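3.2 Le rangement d'un bureau

On annonce chaque année que les machines sauront bientôt ranger une pièce. Nous avons voulu examiner cette promesse sur une tâche modeste : remettre en ordre un bureau avec quelques objets légers, dont un panier en corde et son couvercle. Les gestes sont exécutés par une personne munie de deux pinces, puis servent à entraîner le modèle Omberg.
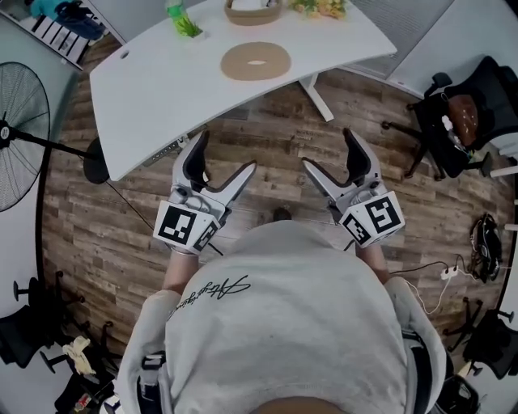 Une telle tâche suffit-elle à juger un robot domestique ? Elle suffit à repérer ce qu'il ne sait pas faire, et c'est tout ce que nous lui demandons.

Le corpus compte 147 démonstrations. Les objets souples y posent plus de difficultés que les rigides - la corde cède sous les doigts et le modèle ajuste mal son effort. 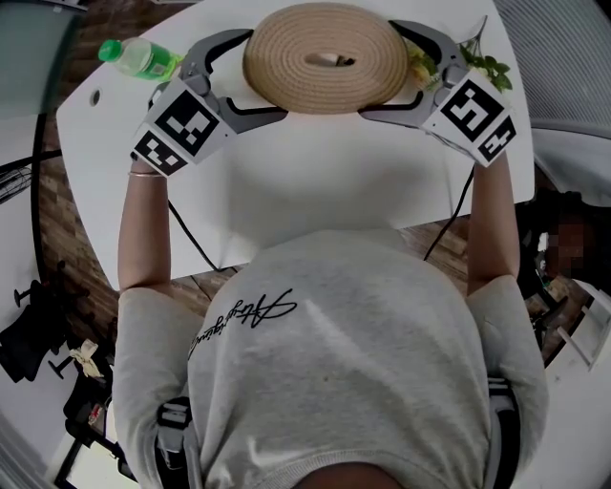
Sylvie Robichaud nous a objecté qu'un corpus de 3 000 démonstrations effacerait la plupart de ces échecs. Nous en doutons : la quantité ne corrige pas une prise mal choisie dès l'approche.

Entre deux essais, la position de départ varie peu, ce qui avantage sans doute le modèle.

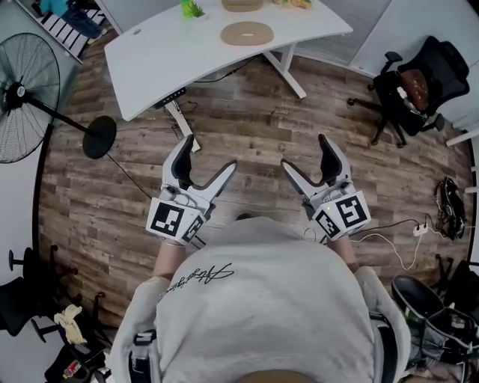
Que se passe-t-il quand on change de pièce ? Le taux de réussite baisse nettement, et un réentraînement partiel ne le rétablit pas.

Reste la pose du couvercle, que le protocole Dellitz classe parmi les gestes faciles.
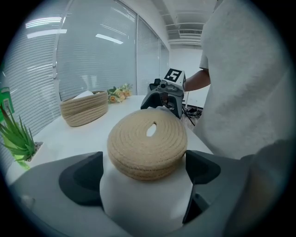
Figure 2. Tâche de rangement, deux pinces tenues à la main.

Ce classement nous paraît optimiste. Sur huit essais autonomes, Omberg n'a terminé la pose que deux fois, et nous ne parlerions pas encore d'une corvée automatisée.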